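A roof is the easy part

Rehema Bakilana has spent eleven years looking at emergency shelters, most of them after the architects have gone home. She now advises a small housing charity in Musgate, and she is not easily impressed by a prototype.

When we spoke she had just read the brochure for the Branow, a folding clinic room by the design studio Driltetti, meant for towns taking in people who have lost their homes to flooding.
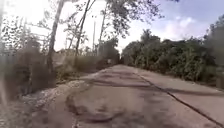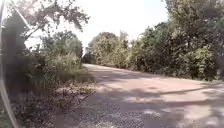
"It goes up in 47 minutes"

That is the claim on the first page. Bakilana read it out to me twice.

"Who put it up? Was it the people who designed it, on a flat car park, in June? I'd like to see it done by two tired nurses in the rain. Then give me a number."

She doesn't dispute that the room is handsome. The panels are light, the door is wide enough for a stretcher, and the lead designer, Prasetyo Hartono, spent part of last year asking health workers in Ginting what they wanted. Bakilana has read the notes from those meetings and wishes more of them had survived into the drawings.

"They asked for shelves, a sink and a lock. What they've got is a skylight. I like a skylight. You can't wash your hands in it."

Who mends it?

Hartono, reached by phone, said the sink would come in the next version and that 34 rooms had already been ordered. "We had to start somewhere," he said. "If we waited for every request we would have built nothing."

Bakilana has heard this before. Her worry is the hinge, a part made by one supplier, which the brochure rates for 713 openings.

"That's a couple of years if you fold it every day, and nobody will. They'll put it up once and leave it for ten. So why am I paying for a hinge?"

Would she turn one down, if it were offered? She thought about that for longer than I expected.

"No. I'd take it, and I'd ask for a box of spare parts and the name of a person who answers the phone. I've asked Driltetti for both. I've had a very nice email back about the skylight."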